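Serving trays: gallery

Trays from the Skemus and Clelletti ranges, grouped by size. Entries give shape, handle type and care notes. Stock codes follow the April list. Prices are held by the shop and left out of these pages.

Page 6: white, rectangular

The rim is raised on all four sides, with a handle opening at each short end. The floor is flat, with a thin seam across the middle. Wipe the seam lengthwise with a soft brush before drying. Store flat, rim upwards, no more than 4 to a stack. Do not use scouring powder on white finishes; the marks do not polish out.

Last revised 15 July 2022.

White rectangular tray, empty, on a brown tabletop.
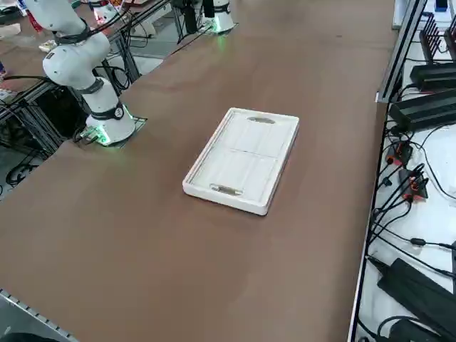

Piret Lapiņa replied that four to a stack is fine on a shelf, but in a drawer she would stop at two, as the rims catch on the runner above and the top tray has to be worked out sideways.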